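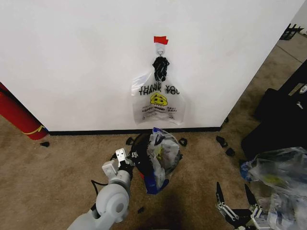 August, 4 pm. Miso notebook, Saswood kitchen

Opened the small crock of barley miso today. The koji came from the Kirach batch, the one that smelled a little of chestnut. Surface has a thin white film at one side only, I scraped it off with a spoon and wiped the rim with strong alcohol. Underneath the colour is even and light brown. Taste is still sharp and salty, sweetness comes late. I would not give it to customers yet.

The Miyazaki style recipe asks for more koji than soybean, and I think we were too careful with it last time. For the next one I will use 2 parts koji to 1 part beans, salt same as before.

Tamari at the top of the crock: 90 ml, poured in a clean jar, labelled, second shelf of the fridge. Please do not use it for staff lunch, I want to compare the flavour with the Cadbridge crock.

Cadbridge crock not opened. Weight stone has tilted again. I put it straight and changed the cloth. There was a grey mark on the old cloth but no bad odour.

Beans for next batch: soaked overnight, cooked until they can be crushed between thumb and little finger. Two of the pots needed longer, maybe older beans mixed in the sack. To ask the supplier.

To do: buy coarse salt, wash the 4 litre jars, move the thermometer away from the window.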